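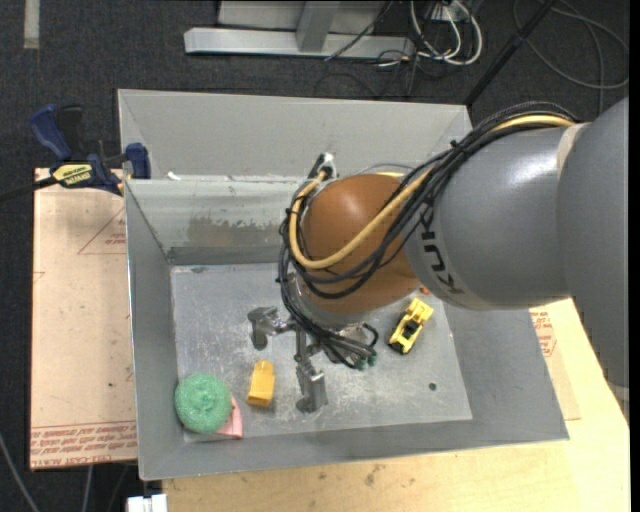
23 March 2026

Sorted the odds and ends this morning. The grey metal bin is still the best container for them, though the floor of it is badly scratched and no amount of wiping changes that. Inside measurement along the long side is 600 mm. I had written 491 in the old notebook, which must have been the Nyberg crate.

Yellow toy car: keep. Green mesh scrubber: coarse enough for pans, too coarse for the enamel. Weighed the kitchen scales' test piece first – 142 g, as marked – then gave up weighing things, as postage on small parcels is flat up to the next band anyway.

Tanvir Khondokar rang at 10 about the shelf brackets. Stanel have none until April. He suggests Arko, whose holes are spaced differently, so I would have to drill again. Told him I would wait.

Shelf two relabelled. Shelf three not started. Need more tape, the narrow sort, and a new blade for the knife.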